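Griltwood Tabletop Set – README

Version of 3/6/25. Maintained by Cledwyn Rees for the Jemden shared workshop.

Summary
This release contains 184 recorded episodes of a single robot arm working at a white bench with toy food, kitchenware and a toaster oven. The arm was assembled and wired by members at Jemden. Overhead stills are supplied in colour. 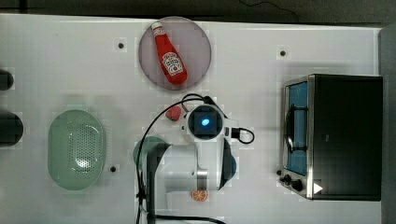
Episodes are stored one per folder, with joint positions and operator notes kept in separate files. The notes were typed by hand and retain their original spelling. Folder 100 has no joint file and should be skipped when loading.

Known limits
Small labels are not legible at the supplied resolution – the set is unsuitable for text recognition. Compression artefacts have not been corrected.

Licence
Free for non-commercial use. Corrections should be lodged with the maintainer before the September revision.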